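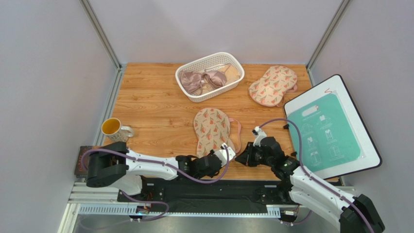
Vistau-Vergleich

Der Vistau-Vergleich (in älteren Protokollen auch Greiferprobe Vistau) ist ein Prüfverfahren für zweiarmige Roboterzellen, bei dem verschiedene Greifer an weichen, formlosen und im Allgemeinen unkooperativen Textilien gegeneinander antreten. Benannt ist er nach der Werkstatt Vistau, in der er entwickelt wurde. Die erste vollständige Fassung des Protokolls trägt das Datum 18.06.2020 und umfasst 34 Seiten, von denen die Hälfte der Definition des Wortes »gefaltet« gewidmet ist.

Entstehung

Der Vergleich geht auf Berwyn Jarman zurück, der bei Vistau zunächst Greifer an Würfeln und Zylindern erprobte. Die Ergebnisse waren hervorragend und ließen sich auf Unterwäsche nicht übertragen. Jarman legte daraufhin im November einen ersten Entwurf vor, in dem jeder starre Gegenstand durch ein Kleidungsstück ersetzt war. Dilwyn Edwards, der die Steuerung betreute, ergänzte den Teil über Träger und Schlaufen, den er selbst später als »zu optimistisch« bezeichnete.

Ein früher Streitpunkt war die Frage, ob der Bediener ein Stück zurechtlegen darf, bevor die Messung beginnt. Edwards war dagegen, Jarman dafür, und bis zur zweiten Fassung hielt sich jeder an seine eigene Regel. Die Messwerte aus dieser Zeit gelten als nur bedingt vergleichbar.

Aufbau

Die Zelle besteht aus einer Tischplatte in heller Holzmaserung zwischen blassen, graulila Wänden. Zwei Arme mit weißen Unterarmgliedern und schwarzen Gelenken greifen von der Vorderseite aus über den Tisch; ein schwarzer Montagebalken schließt diese Seite ab. Die violetten Kabel laufen außen an den Armen entlang bis zu den Greifern. Edwards hätte sie lieber innen geführt, Jarman lieber nachgekauft, und Jarman setzte sich durch.

Das Protokoll sieht einen weißen, durchbrochenen Kunststoffkorb vor, aus dem die Arme die Stücke entnehmen oder in den sie sie legen sollen. Eine Tafel am Rand mit weißen Strichzeichnungen auf blaugrünem Grund gehört ebenfalls zum Aufbau. Auf die Auswertung hat sie keinen Einfluss. Besucher studieren sie trotzdem stets zuerst.

Prüfstücke

Verwendet werden Textilien, die sich in Glätte, Dicke und Formtreue unterscheiden:

Satin. Der malvenfarbene BH mit geformten Körbchen ist das bekannteste Stück des Satzes. Glatter Stoff entgleitet harten Fingerspitzen, und ein Körbchen, das einmal eingedrückt ist, bleibt es nach Belieben.

Bedruckte Stücke. Zwei helle Stoffteile mit korallenrosa, fruchtähnlichem Muster und rosafarbenem Träger. Das Muster sollte ursprünglich der Bildauswertung helfen. Es half ihr, Früchte zu vermuten.

Leichte Ware. Ein Kleidungsstück in Pfirsichbeige, das mit Vorliebe unter anderen Stücken gegriffen wird, obwohl das andere Stück gemeint war.

Als Störgegenstand ist ein Keramikbecher zugelassen. Er wird nicht gegriffen, sein Umstoßen jedoch vermerkt.

Verglichene Greifer

Das Protokoll kennt 2 Bauarten. Der Typ Salamach ist ein Parallelgreifer mit schmalen, harten Fingerspitzen. Er fasst Kanten und Träger sicher, sofern er sie findet, und hält sie dann auch gegen den ausdrücklichen Willen der Steuerung fest. Der Typ Ovley besitzt nachgiebige Fingerauflagen und gilt als schonender; seine Anhänger verweisen auf unbeschädigte Nähte, seine Gegner auf den Umstand, dass ein Stück, das nie angehoben wird, auch nicht reißen kann.

Beide werden an derselben Steuerung betrieben, einem Gerät der Reihe Talebi. Ein Vergleich der Steuerungen untereinander war vorgesehen und ist auf Seite 13 des Protokolls mit der Überschrift »folgt« vertreten.

Durchführung und Wertung

Je Greifer werden 100 Versuche gefahren. Bewertet werden Zugriff, Übergabe von einem Arm an den anderen und Ablage. Als schwierigster Abschnitt gilt die Übergabe, bei der beide Greifer dicht nebeneinander am selben Stück arbeiten und die Kollisionsüberwachung regelmäßig eine andere Auffassung vertritt als der Bediener. Eine lose Trägerschlaufe darf mitgegriffen werden; sie darf sich auch um den Finger legen, solange sie ihn vor dem nächsten Versuch wieder verlässt.

Kritik

Bemängelt wird vor allem, dass die Wertung »annehmbar« keinen oberen Grenzwert für Falten nennt. Jarman hielt dem entgegen, er habe seine eigene Wäsche zum Maßstab genommen. Edwards beantragte eine Neufassung, die seither in Arbeit ist.

Siehe auch

Greifer (Robotik)
Zweiarmige Manipulation
Handhabung biegeschlaffer Teile
Kollisionsüberwachung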